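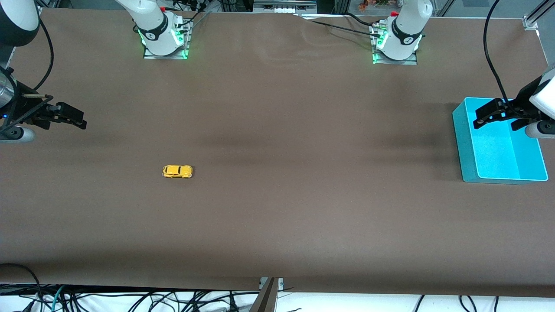
Issue 1708, September 2021

I've had the Ponis kit from Grarngate on loan for 3 weeks now, and I still grin every time the green lights come on around the bases! It's a two-arm setup with a gripper on each side, sold to small shops and schools that want to try out pick and place work without hiring an integrator. My starter job is a little yellow toy car and a bright cyan bin. Car goes in bin. Easy to explain, and a surprisingly good way to find out how patient you are.

Teaching the moves is the best part (you guide the arm, save the point, carry on), and I had my first routine saved before lunch. The small red button on top of each base is easy to reach, too. My gripe is the cables. There are a LOT of them under my table, and the Clarkden mounting guide gives them all of 2 sentences. Buy a bag of ties before you start.

I'd also skip the Wubshet support plan for the first year, at least until you know what you need help with. The manual got me through everything except the gripper setup, and one phone call fixed that.

The loan program runs through November and the deposit is $1000, which you get back when the kit does. Mine goes back next week, and I'm already missing it.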